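Teaching a four-finger hand to pick up a bowl (before you let it near a real one)

Share 94 · 2 comments

If you've built the Torex hand from our earlier guide, you're probably itching to make it grab something. Me too! But start in the simulator. A bad grip command costs nothing there, and on the bench it can cost you a finger servo.

You need the hand model, the Dostance scene file and a laptop that doesn't mind getting warm. Load the scene, then drop in the hand and the bowl. Set the timestep to 2 milliseconds. I tried going coarser and the fingers sank straight into the rim, so leave it alone for now.

Next, tip the bowl onto its side. An upright bowl is an easy scoop, and you'll learn a lot more from this one. Bring the palm in low with all the fingers open, and stop when the thumb rests along the front of the bowl and the fingertips are reaching for the inside.
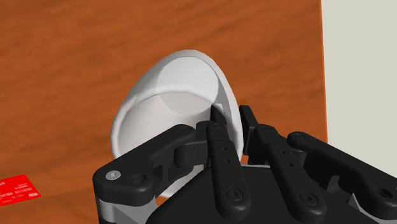 Humance Workshop / Robot Hands Group

Pause as soon as you get to a pose like this and save it. You'll come back to it constantly! Mine is called tipped_start and I must have loaded it 64 times while tuning.

Now the closing motion. Move the thumb first, slowly, until the contact readout flickers. Then curl the slender finger next to it, the one going into the bowl. Bring in the other two last. If you close everything together the bowl tends to spin away across the table (fun to watch the first few times).

Slipping? Raise the fingertip friction a little before you touch the grip force. Macario Sandoval went the other way and ended up with a grip so strong it launched the bowl off the table, and his log is worth a read if you want to see what that looks like in numbers.

When you get a clean lift, nudge the bowl a bit to one side and try again. Keep doing that. My best settings came out of run 398, and I still want to try a heavier bowl.

Settings file is in the group folder under September. Post your own numbers there too, I'd love to compare!

Soledad Ochoa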